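Lesezeit: 3 Minuten

Mit dem Spektiv auf dem Balkon: Ein Gespräch über Optik, Versand und müde Augen

Ich wollte schon ewig mit jemandem reden, der den ganzen Tag nichts anderes macht, als durch Gläser zu schauen. Geklappt hat es jetzt bei Voltemby, einem kleinen Fachhandel für Ferngläser und Spektive, und zwar beim Werkstattleiter. Seinen Namen will er nicht im Netz lesen, Kaffee gab es trotzdem (sehr guten!). Angefangen haben wir gleich mit meiner Lieblingsfrage: gerade oder schräger Einblick? »Schräg, immer schräg«, sagt er und lacht. »Außer du sitzt im Auto. Dann verfluchst du mich.«
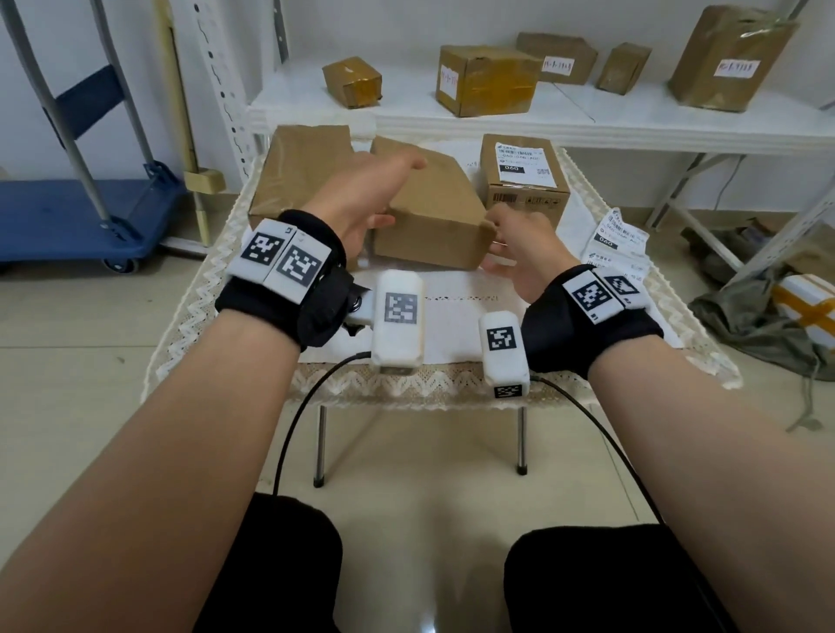
Was Einsteiger falsch machen

Da muss er nicht lange überlegen. »Die Leute kaufen Vergrößerung. Die wollen sechzigfach und wundern sich im Juli, dass über dem Acker alles flimmert.« Er selbst bleibt meistens bei 40-fach, mehr gebe die Luft an warmen Tagen sowieso nicht her. Ich gestehe, dass mein erstes Spektiv auch so ein Vergrößerungsmonster war, und er nickt sehr verständnisvoll.

Beim Stativ wird er dann richtig streng. Ein wackliges Dreibein ruiniere jede Optik, sagt er, und er würde lieber am Glas sparen als am Kopf. Sein eigener ist ein Dadano, ein 13 Jahre altes Ding, das schon zweimal neu gefettet wurde. »Den kriegst du nicht kaputt. Schön ist er nicht, aber der schwenkt wie Butter.«

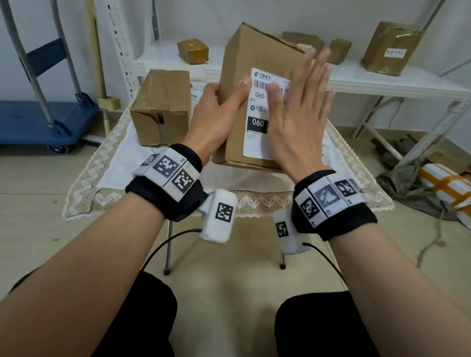 Gebraucht kaufen, ja oder nein?

»Klar, warum denn nicht?« Er rät nur dazu, vorher mit einer Taschenlampe schräg durchs Objektiv zu leuchten, von vorne und von hinten. Feine Fäden im Innern sind Pilz, dann Finger weg. Staubkörnchen stören ihn dagegen überhaupt nicht, die sehe man beim Beobachten eh nie. Und die Okularmuscheln solle man ruhig mal rein- und rausdrehen, bei den älteren Barreto-Modellen leiern die nämlich gern aus. Ersatz kostet bei ihm 90 Euro das Paar, was ich ehrlich gesagt happig fand, und das habe ich ihm auch gesagt. »Ich auch«, meint er. »Ich mach die Preise nicht.« 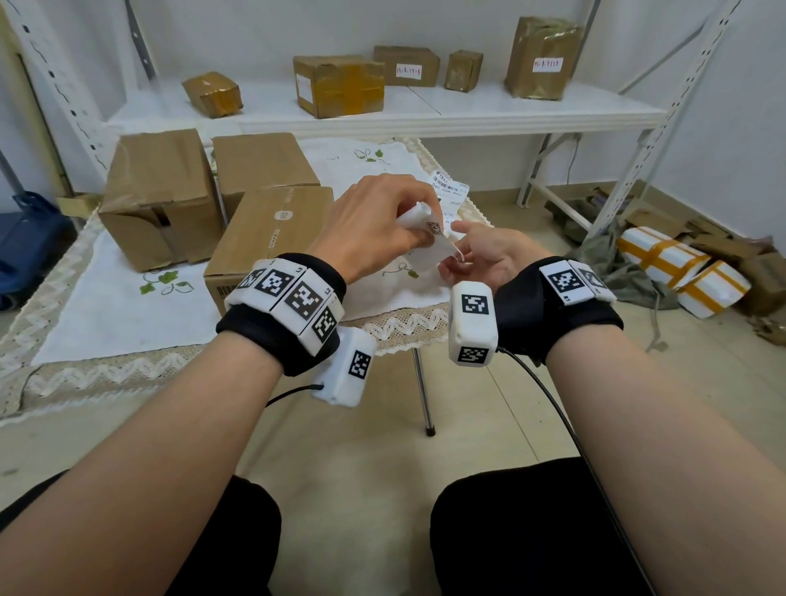 Wir sind dann noch ein bisschen beim Putzen hängen geblieben, mein Dauerthema. Erst pusten, dann pinseln, und erst ganz zum Schluss das Tuch, in der Reihenfolge und nie anders! T-Shirt-Zipfel sind bei ihm verboten. Ich habe möglichst unauffällig auf mein eigenes Fernglas geschaut und das Thema gewechselt.

Sein Lieblingsplatz ist übrigens der Damm bei Boltley, früh am Morgen, wenn das Licht flach übers Wasser kommt. In seinem Notizbuch stehen von dort 656 Beobachtungen, alle mit Bleistift. Eine App? »Hab ich probiert. Da guck ich nur noch aufs Handy.« Die Zwergdommel fehlt ihm bis heute, ich soll mich melden, wenn ich eine habe. Nächstes Mal fahre ich mit, der Termin steht schon, und ich darf den Dadano-Kopf ausprobieren.

13 Kommentare · 40-mal geteilt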